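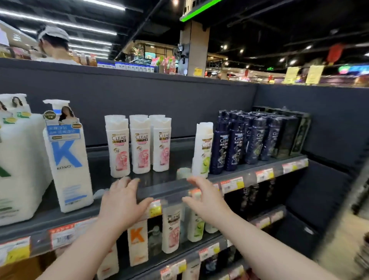 Cherche deux personnes pour la mise en rayon hygiène et shampoings, magasin Fulo de Movthorpe

Bonjour à toutes et à tous ! Je tiens le secteur hygiène-beauté du magasin depuis quatre ans et je cherche 2 collègues pour les matinées. Comme les annonces classiques me tombent des mains (« candidat dynamique, sens du service », on a tous lu ça cent fois), j'écris la mienne comme je parle, et tant pis si elle est un peu longue.

Le travail, en vrai

Vous allez passer beaucoup de temps les mains dans les flacons. Chez nous le shampoing, c'est un rayon qui vit : les grands formats à pompe comme les KONO, les CLEAR blancs à fleurs roses, le CLEAR blanc et vert citron, et puis tout le bloc bleu marine des CLEAR pour hommes, qu'on range serrés les uns derrière les autres. Les clients prennent, reposent, comparent, sentent (oui, ils ouvrent les bouchons), et le flacon rose finit chez les bleus. On remet tout ça d'aplomb, plusieurs fois par matinée.

Concrètement, vous tirez les produits vers le bord de la tablette, étiquette face au client, vous complétez par l'arrière, et vous vérifiez que l'étiquette de prix clipsée sur la tablette correspond bien à ce qui est posé au-dessus. Ce dernier point, j'y tiens énormément ! Un prix décalé d'un produit, et c'est la caisse qui se fait disputer à midi.

Il y a aussi les livraisons : on ouvre les cartons, on contrôle avec le bon, on monte la palette en réserve ou directement en rayon selon la place. Les cartons de grands flacons pèsent leur poids. On a des diables et un marchepied, on s'en sert, et on s'entraide pour le reste.

Qui je cherche

Pas besoin de diplôme ni d'expérience en grande surface. Si vous êtes du genre à redresser les bocaux chez vos amis, on va bien s'entendre. Il faut pouvoir rester debout, se baisser souvent (les tablettes du bas, personne ne les aime, on se les partage) et lire une étiquette en petits caractères sans s'énerver. Et dire bonjour aux gens, évidemment, parce qu'on vous demandera dix fois par jour où sont les après-shampoings.

Un mot sur les mains : on travaille sans gants en rayon, pour bien sentir les pompes mal vissées. Si vous avez la peau sensible ou si vous préférez en porter, dites-le-moi, on en a en réserve, aucun souci.

Contrat et horaires

C'est un CDI à temps partiel, le matin, avec possibilité de passer plus tard à 36 heures par semaine si vous le souhaitez et si le planning le permet. Prise de poste en janvier. Le premier mois, vous êtes en binôme avec moi ou avec une personne de l'équipe, le temps d'apprendre le plan de rayon et la petite machine à étiquettes (capricieuse, je préviens). La paie est gérée par Indar, comme pour tout le magasin, et les frais de transport en commun sont remboursés à 100 %.

Le magasin est desservi par le bus, arrêt Barrientos, et il y a un local à vélos fermé derrière le quai de livraison. La salle de pause a une bouilloire, un micro-ondes et un canapé très disputé.

Pour postuler

Déposez quelques lignes et vos disponibilités à l'accueil du magasin, à l'attention du secteur hygiène-beauté. Un CV si vous en avez un, sinon racontez-moi simplement ce que vous avez fait jusqu'ici, même si ça n'a rien à voir avec le commerce. Je lis tout et je réponds à tout le monde. Ensuite on se voit un matin, on discute autour d'un café et on fait un petit tour du rayon ensemble, pour que vous sachiez où vous mettez les pieds avant de dire oui.

Annonce publiée le 14 novembre 2019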